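Been meaning to write this up. I work for Grindetti, a laundry and garment handling firm, and we've spent the last year finding out what automation does to a folding job. A few posts.

The company has been folding clothes since 1984. Until last February every shirt and jacket was folded by a person at a table. There were 32 of us on the floor at Itley.

Then the Uncombe line went in. It does towels, sheets and plain T-shirts. Flat things with four edges, more or less. It does them well and it doesn't get a sore neck.

What it can't do is a jacket with a hood. Or anything with a cord, a zipper, or one sleeve inside out. Those still come to the tables.

So 22 of us are still on folding and the rest moved to sorting, repairs or the delivery desk. No layoffs. Two people retired early and I think at least one of them would have stayed if the work had stayed the same.

The other change is a new job on the sheet called "demonstration." You fold clothes holding a gripper in each hand, and the recordings go to the people training the next machine. Some shifts are on the floor and some are in ordinary bedrooms.

Dark clothes on a patterned bedspread:
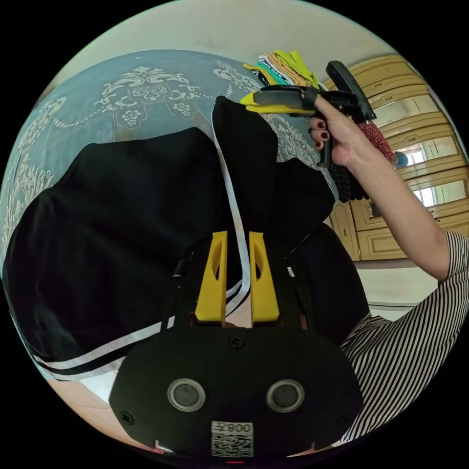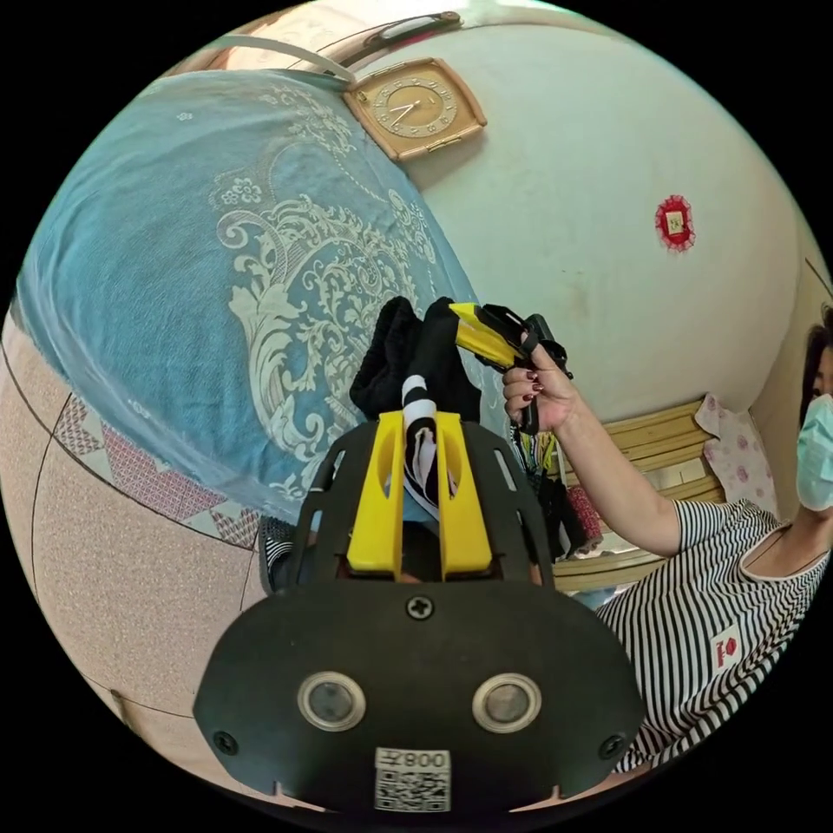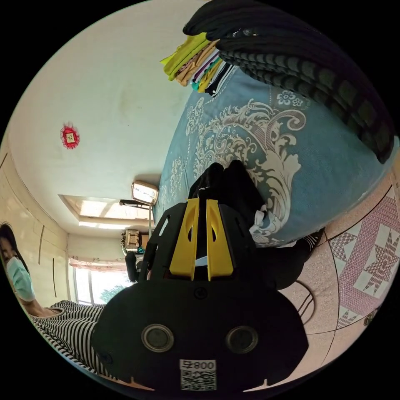
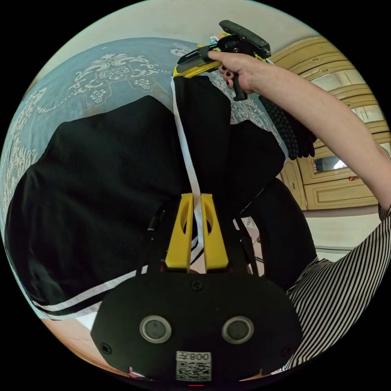 Demonstration pays a bit more per hour than the tables. It's also slower. A jacket I can fold by hand without looking takes me several tries with grippers, and you have to plan where each one goes before you close it.

You notice how much your fingers were doing. Feeling for a seam, smoothing with the side of your palm, catching a sleeve with your pinky. None of that is available.

The first week my wrists hurt. We asked for shorter blocks and got them: 22 minutes, then a break. That number came from us and it's in the shift rules now, dated 01/03/2023.

People ask if I mind teaching a machine my job. Some days yes. The older folders mind more than I do. One told me she'd do sorting until she leaves and she won't touch a gripper, and the supervisors have left her alone about it.

What I'd push for is credit on the pay scale. Right now demonstration is a bonus, so it disappears when you're on vacation or out sick. If the company needs skilled folders to do it, it should count as a skill grade.

The Chmielewska plant already has it as a grade. Same machines, same kind of work. We've asked for the same and are waiting on an answer.

Will add to this when we hear back.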